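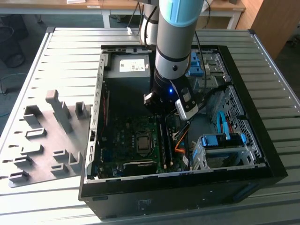 According to the reviewer at Trenham, the drift in our humidity log is a sensor fault and the chamber itself is fine. I don't agree yet. Notes so far, February, started 9:40 am.

## Setup

- Chamber: Haslinger, small unit, door seal replaced last month
- Salt: saturated sodium chloride slurry in a glass dish, lower shelf
- Probes: A (old) upper shelf, B (new) lower shelf
- Logger interval 30 s, set point 23 °C

Sodium chloride should hold close to 75 %RH at this temperature. Probe B settled there and stayed. Probe A read high by 3 points and kept creeping upward through the morning.

## Swap test

Exchanged A and B, same cables, same logger channels. Let the chamber sit for almost 200 minutes with the door shut. The high reading went with the shelf. Whichever probe is on top reads high. B on the upper shelf now shows 77.6, A on the lower shelf 75.4.

So a plain sensor fault doesn't fit. The creep is a separate matter and shows up on A only, in both positions. Possibly contamination of the polymer film, it was used over solvent last fall (see Nudemis notebook, back pages).

Temperature next to each probe, from the spare thermocouple:

| Shelf | °C |
|---|---|
| upper | 22.5 |
| lower | 23.0 |

Half a degree cooler on top accounts for a little over 2 points of RH at the same vapor content. That covers most of the offset. Cause of the gradient unknown. Fan runs, but airflow at the upper vent feels weak by hand. Filter not checked.

## Open

- Pull the filter, repeat with the fan at full speed
- Bake out A per the Pustalik sheet, then recheck over the salt
- Potassium chloride point still missing
- Don't use upper shelf data from the adhesive runs until the gradient is sorted
- Reply to Trenham with the swap data attached, raw file, no smoothing

Slurry topped up with distilled water at 4:15 pm, crystals still visible across the dish. Logger left running overnight.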